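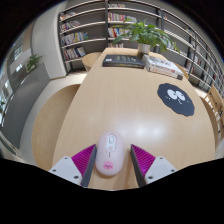
Farside Reading Room: second progress report to the Drongate Fund
Reporting period: to the end of August

Summary

The reading room is furnished and in daily use. The shelving, tables and chairs paid for by the first part of the grant are all in place. Two items remain open, the lighting and the book labels, and both are covered below. We are within budget and do not ask for any change to the payment dates.

Furniture

The long tables were delivered by Stojanović in one load and put together on site. They are light wood with a pale, fine grain. We chose the light finish to match the chairs, which have rounded backs and push in under the tabletop when the room is being cleaned. One chair arrived with a split in the seat and was replaced without charge.

Each table is set up for 4 readers. We tried six at first, but readers with large books open had no room for their elbows.

Small items on the tables

Readers asked for something to use with their own laptops, so we now put out a small computer mouse and a mat. The mouse on the long table is pink with a printed character face, and the mat is a dark one shaped like a fuzzy cartoon creature with big white eyes. They came from the children's budget but adults use them as well. Two mice have gone missing since opening. We have spent £34 on replacements and will keep spares at the desk.

Books and shelving

The wall shelving has white shelves and grey back panels, with dark metal uprights between the sections. So far 700 books have been catalogued on the Estik system. A further 200 are waiting for spine labels. A few titles are left out at the far end of the table beside a potted plant, and staff change them when they tidy up in the morning.

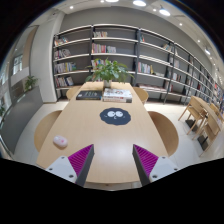
Matters outstanding

Lighting. The ceiling lights reflect off the tabletops, and several readers have mentioned it. The electrician has suggested diffusers. We expect a written price next month and will pay for the work from the contingency line.

Labels. The first batch peeled at the corners and was sent back. The supplier has agreed to replace it with a heavier type.

Next period

We will finish the labelling, fit the diffusers if the price is acceptable, and start opening until 7 p.m. on two evenings a week. The next report will include visitor numbers for the full term and a final statement of furniture costs.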